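Drucken | Als E-Mail versenden

Wasser auf den Tisch, fertig

Kurz vor Mittag, Gespräch zwischen Tür und Teeküche. Bei Poltura kümmert sich eine Kollegin um die Besprechungsräume, 52 Stühle, ein Stockwerk. Name soll nicht rein. Gut, dann ohne.

Womit fängt sie an? »Mit den Tabletts. Immer. Flaschen einzeln tragen ist Quatsch, da läuft man sich tot.« Getränke kommen Freitag, geliefert von Vatow, diese Woche 148 Flaschen. Gelagert wird unterm Fenster. Kein schöner Platz, sagt sie, aber der Keller ist halt weit weg.

Dann die Frage nach der Menge. »Lieber wenig hinstellen und den Rest in einer Kiste daneben. Wer Durst hat, nimmt sich was.« Früher stand alles in der Tischmitte, dicht an dicht – sah aus wie im Getränkemarkt. Nach jeder Sitzung dann lauter angebrochene Flaschen. Hat sie geärgert, ärgert sie noch.

Glas oder Plastik? Schulterzucken. »Plastik ist leichter. Glas ist schöner. Ich trag das Zeug ja.« Und Taschentücher, die gehören für sie dazu, gleich neben das Tablett. Servietten wären ihr lieber, stehen aber nicht auf der Bestelliste.
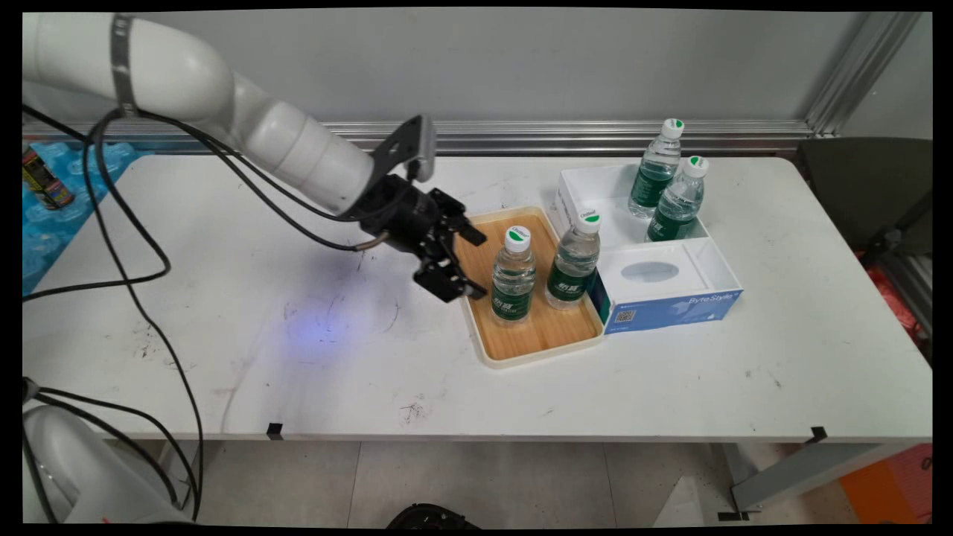 Venkataraman, eine Etage tiefer und ebenfalls Mieter im Haus, sieht das mit den Tabletts anders: zu viel Platz, zu viel Spülerei, eine Karaffe und Gläser täten es auch. Sie winkt ab. »Und wer füllt die Karaffe nach?«

Die Tische wischt sie abends. Manche Flecken gehen nicht mehr weg, Filzstift vor allem, da hat sie schon alles mögliche probiert. »Irgendwan lässt man es.« Dann muss sie los, Raum 2 wartet, und die Kiste ist noch nicht aufgefült.

Zuletzt erschienen
Taster: Kaffee im Büro, zweiter Versuch
Umzug über den Flur
Wohin mit dem Leergut?

Drucken | Als E-Mail versenden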